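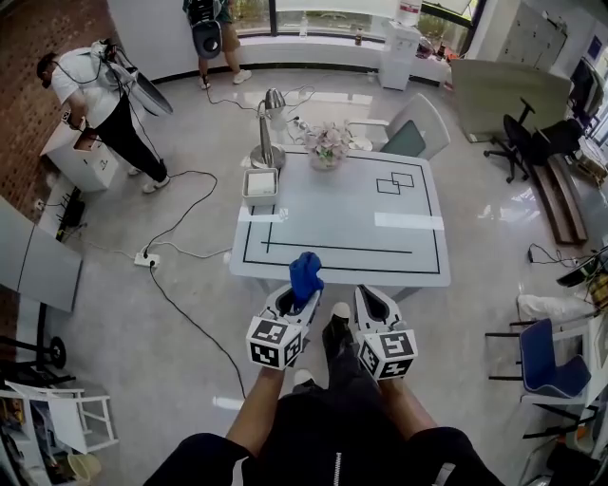

Section 4 covers the routine care of the white-topped worktable supplied with the Skurside room set, including the surface, the marked lines, and the small items kept on it. Carry it out at the end of each working day, or sooner if the surface is visibly soiled. Two kinds of cloth are used throughout the section: a blue one for wiping and a white one for drying. The white cloth is stored folded in the small white tray at the far left of the tabletop, next to the silver desk lamp, and goes back there after use. The black tape lines on the white surface, both the border and the inner horizontal line, mark the work area and stay in place during cleaning.

## 4.1 Before you start

You will need:

- one blue wiping cloth
- one white drying cloth
- neutral surface cleaner, diluted as shown on its label
- a soft brush for crumbs and lint

**CAUTION:** Do not use acetone, alcohol above 60 percent, or abrasive pads. These dull the white finish and soften the tape adhesive. Damage of this kind is not covered by the Pronditz warranty.

## 4.2 Clearing the table

1. Switch off the desk lamp and unplug it at the wall. Let it cool for 8 minutes.
2. Lift the lamp by its round base. Do not lift it by the curved arm.
3. Move the lamp and the cloth tray to a side surface.
4. Move the flower vase. Hold the pot from underneath; the artificial stems are not fixed and will pull out.
5. Push the chair in fully, or take it away from the table if you need to reach the far edge.

**Note:** Side surfaces include cabinets and windowsills. Do not set the lamp on a windowsill that is also used for drinks.

## 4.3 Wiping the surface

1. Brush loose debris toward the nearest short edge and collect it.
2. Dampen the blue cloth and wring it out. No water should drip from it when squeezed.
3. Wipe the open areas first, in straight strokes parallel to the long edge.
4. Wipe along the tape lines, never across them. Strokes across the line lift the edge of the tape.
5. Wipe the small outlined squares last. Work from the outline inward and use light pressure where the two squares overlap.
6. Dry the whole surface with the white cloth.
7. Leave the table clear for 30 minutes if cleaner was used. If only water was used, items can be returned at once.

A crumpled cloth leaves streaks on a white top. Fold the blue cloth into quarters before wiping and turn it to a clean face when the first is soiled.

## 4.4 Checking the tape

Run a fingertip along each line. Press down any lifted edge and hold it for a few seconds. If the edge lifts again, replace the full line:

1. Mark both ends of the old line in pencil.
2. Peel the tape back slowly at a low angle.
3. Remove residue with neutral cleaner and dry the area.
4. Lay the new tape between the pencil marks without stretching it.
5. Erase the marks.

Replacement tape is part no. 518 in the Visthorpe spares list. Other black tape can be used if it has a matte face and is the same width as the original.

**Note:** Do not patch a line with short pieces. The joints collect dirt and catch on cloth.

## 4.5 Returning items

1. Put the cloth tray back at the far left, with a clean white cloth folded inside it.
2. Set the lamp beside the tray. Route the cord off the rear edge, clear of the chair.
3. Return the vase to the center of the far side.
4. Slide the chair back in until the seat is under the tabletop.

Used cloths go in the wash at the end of the day. Wash blue and white cloths separately for the first few washes, without fabric softener.

**CAUTION:** Cords must not cross the walkway. Check the floor on all sides of the table before leaving the room.

For adjustment of the table feet, see Section 5.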